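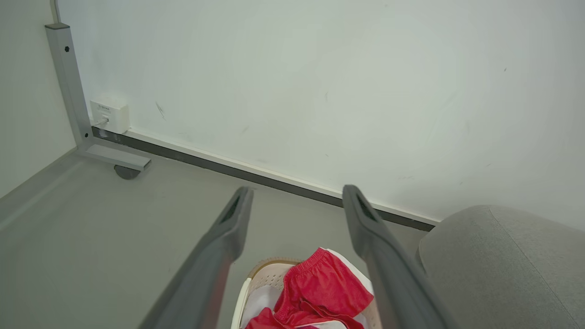
From: Kamarul Sutanto
To: Hestanholm residents list
Subject: Re: scuffs on the living room wall, and a laundry question
Date: 10/12/18

The message from 363 is copied below, with my answers after each part. I have lived in the Morris Street building through two repaints, so some of this comes from doing it wrong the first time.

> Hello all,
> We are in the corner unit on the third floor, 1,136 square feet
> according to the lease. The living room wall has picked up a number
> of small marks behind where we sort laundry. Some are gray smudges
> and some are short dark lines. Is there a way to clean them without
> leaving shiny patches? I tried a kitchen spray on one spot near the
> hall and it dulled the paint.

The walls in the third floor units are a flat paint, and flat paint does not like kitchen spray. Use a soft white cloth, warm water and a few drops of dish soap. Wring the cloth out until it stops dripping. Start with the gray smudges and wipe with almost no pressure, then go over the same place with a second cloth and plain water. Leave it alone for 30 minutes before you decide whether it worked. Damp paint looks darker and you will be tempted to keep rubbing.

The short dark lines are harder. If soap does nothing, try a white eraser, the school kind. Foam cleaning pads also take marks off but they polish flat paint, and in side light you will see every place you used one. I have a patch by my own front door that shows this very well.

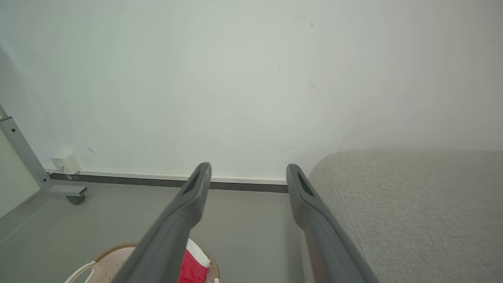 Pale wall with scuffs and smudges, outlet box low on the left.

The wall has one short diagonal scuff over by the outlet, above it and to the right. Do not take a wet cloth near the outlet box. Turn that circuit off at the panel if you want to clean close to it, or leave that part for the repaint. The tiny speck high up is not worth getting a ladder out for.

On the baseboard, the thin white strip at the top shows dust before the dark band does. I run a dry paintbrush along it and then vacuum. Soap and water is fine on the dark part. Dry it afterward, mine gets streaks.

> Second question. Does the association still have leftover wall
> paint, and is it the same color as ours? The wall looks slightly
> green to me in daylight, and my husband says it is white.

There was a can of Nukano in the storage room next to the bikes the last time I looked. I can't promise it matches. Paint a piece of cardboard, let it dry overnight and hold it against the wall in the morning and again with the lights on. The 5 units on the north side were done from a different batch, and a touch-up from the wrong can stands out more than the scuff did. On the color, I see it your way.

> Last thing. We keep one basket in the living room for everybody's
> laundry, and the gym clothes go in with the shirts. I have a pair
> of red shorts sitting with white things in there now. Is it a
> problem before they are washed, or only in the machine?

Dry on dry is fine for a day or two. Damp is the trouble — shorts straight from the gym will mark a white shirt if they are pressed together overnight. Hang them over the tub first.

For the wash itself, keep the red ones out of the white load. If the shorts have white trim, use cold water and take them out as soon as the cycle ends, so the red does not sit wet against the trim. I turn them inside out and close any drawstring inside the waistband. Low heat or no heat for the dryer, the elastic lasts longer.

We went to two baskets last November, a Nekier one with a lid for colors and an old open one for whites. It takes up more floor. The sorting is done by the time I carry them down, though, and I have not had a pink undershirt in the house this year.

If anyone has a full can of the third floor paint, or the name of the color off the lid, please reply to the list and not just to me. I will tape the name inside the storage room door.

Kamarul Sutanto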